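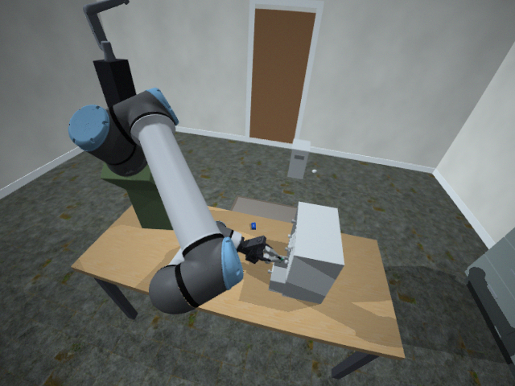
Flastis Home Arm Build – Frequently Asked Questions

What is Flastis?
Flastis is a set of plans and control software for putting a second-hand industrial arm to work in a garage or shared workshop. The simulator is called Ramitach and it comes with the plans.

Do I need the arm before I start?
No. Most builders spend their first month in Ramitach and buy hardware later. The drawer task is the usual starting point.

How much space does it take?
Measure the full reach of your arm and keep that area clear of benches and walkways. At the Sultholm workshop we taped the boundary on the floor before anything was bolted down.

Which drawer should I practise on?
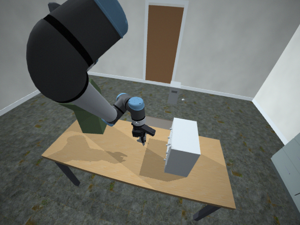
Handle shape matters more than cabinet size, and small knobs are harder to grip than bar pulls. Set the approach height first, then the angle. The simulated cabinet has its knobs down one narrow side, so turn it on the table until that side faces the gripper. Leave enough bare tabletop for the drawer to slide all the way out.

What does it cost?
Our mounting parts came to $700, not counting the arm. Prices vary a lot, so get 2 quotes for any steel you have cut.

What is Yap?
Yap is the logging tool. It records joint positions and motor faults in a plain text file. Run it every time – we can't help with a fault if there is no log.

My arm stops halfway through a pull. Why?
Check the force limit. Version 21 of the software reset it to the lowest setting. Raise it one step at a time and test at slow speed.

Can I visit the workshop?
Yes, on Sunday from 5 pm. Wear closed shoes and stay behind the tape while the power is on.

Last updated: September

Contact | © Flastis | Back to top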